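Okay, thread time. I promised in June I'd write up what Eliseo Ocampo and I have been doing with the kitchen and living room sims, and I have coffee, so let's go. 1/

The short version: we train a policy in simulation with the colors of walls, floors, drawers and trim reshuffled every episode, and then we ask which camera it really leans on. Head view, wrist view, or both? 2/

We called the method Dritby (Eliseo's cat walked over the keyboard, we kept it). Dritby blanks one camera feed at a random moment in the rollout and scores how far the next actions drift from what the policy would have done with everything on. Super simple! 3/

First thing that surprised me: so much wrist footage has nothing useful in it. Ceiling, a bare wall, a bit of window. I scrolled through a pile of these last night and started to feel sorry for the encoder. 4/

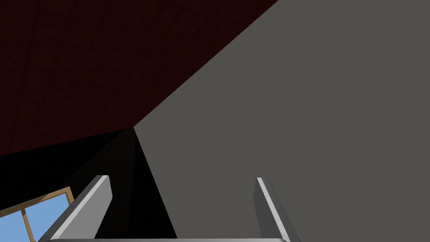
And the policy mostly knows it. When the wrist view is all wall, blanking it barely moves the actions. Drift stays tiny and the arm goes on with its business. I expected it to freak out, because our older baseline (Unda) totally did. 5/

Now the other end of the scale. Get the fingers close to a handle and the wrist camera suddenly matters more than everything else put together. Blank it there and you lose the grasp. We ran 299 drawer episodes with the blanking timed to the final approach, and only 79 of them ended with the drawer open. With the feed left on, same seeds, it was 2046... no wait, that's the seed, lol. It was 245 minus my typo, let me go get the table. 6/

OK got the table. Feed on: 299 episodes, 45 failures. So a pretty brutal gap, and all from losing one camera for the last stretch. 7/

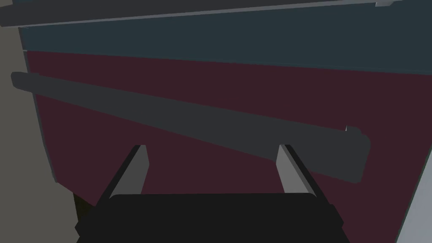
WHAT WE CHANGED

So we added a little gate that looks at each feed and decides how much to trust it at every step. Blank wall, low weight. Handle right up close, high weight. It trains along with the policy, no extra labels, and it's small enough that I keep forgetting it's there. 8/

Meinrad Fuchs asked if the head view still earns its keep once the gate is in. Yes! Finding stuff across the room is nearly all head camera, and that's where the clutter lives: furniture, plants, both arms waving around in your face. 9/

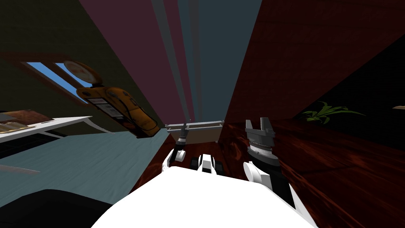 Head view in one of our sim rooms, with both grippers and the yellow handheld device up on the left.

Still broken: the gate gets jumpy when a gripper swings across the head view, and I don't have a good fix yet. Trying some smoothing next. Code goes up once I've cleaned out my embarrassing comments. Questions welcome, I'm around till 5 pm and then I'm making dumplings. 10/10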